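Koterel keeps table-clearing cell running with a short daily check

3 April 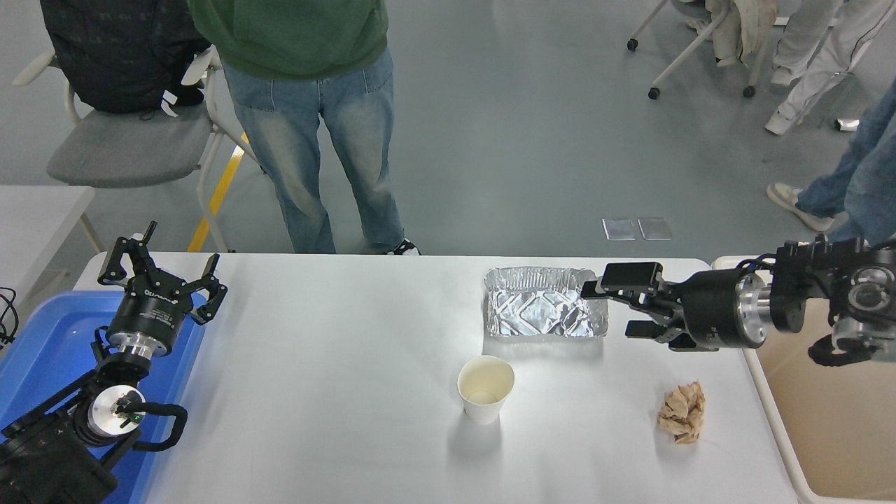

The two-arm cell at Koterel's Noonan site, with a foil tray, a paper cup and crumpled brown paper on the table.

NOONAN, 3rd April -- A two-arm robot cell that sorts used food packaging is back on a full schedule at Koterel's Noonan site after its operators rewrote the way it is set up and looked after.

The cell has a three-fingered gripper on the left arm and a two-fingered parallel gripper on the right. It works at a plain white table, picking up items such as foil trays, paper cups and crumpled paper and moving them to one side or the other.

It was installed in October and ran with few problems for the first weeks. Then the right arm began closing early on thin-walled items. Foil trays were crushed before they left the table, and paper cups tipped over when the fingers touched the rim.

Blagoje Golob, who leads maintenance at the site, said the first guess was a worn finger pad. The pads were changed twice and the fault came back both times.

"We were treating it as a parts problem," Golob said. "The zero position on the gripper had drifted, and every time we changed the pads we set them against the wrong zero."

The drift was traced to a cable at the right wrist. It had been tied down too short, and when the arm reached across the table the cable pulled on its connector. The gripper controller would drop out for a moment and come back with a slightly different reference.

The repair took one afternoon. Technicians from Comine, the contractor that services the arms, replaced the connector and rerouted the cable with a longer service loop. The left arm had not shown the fault, but its cable was checked on the same visit.

Since then the cell has logged 1138 picks on foil and paper items, of which 992 went through without an operator stepping in. Most of the rest were flattened pieces of paper that neither gripper could get under, Golob said.

The new routine is done before the first run of the day. The operator opens and closes both grippers with the table clear, sets the zero on a steel gauge block, and moves each arm to its farthest reach while watching the cable. The trays at the two ends of the table are then put back against their marks. A test pick with one cup and one foil tray finishes the check.

Yakubu Usman, who wrote the checklist, said the tray marks matter more than people expect. A tray that has been pushed a short way in can catch the underside of an arm at low reach, and the arm then stops on a force limit.

The gripper fingers are wiped down after every 131 picks -- food grease on the pads was a smaller but steady cause of dropped cups. The joint bolts are checked by Comine on its regular visits.

Koterel plans to use the same checklist on a second cell at its Indside site. That cell will have parallel grippers on both arms, and Usman said the gauge block step will be done once for each side.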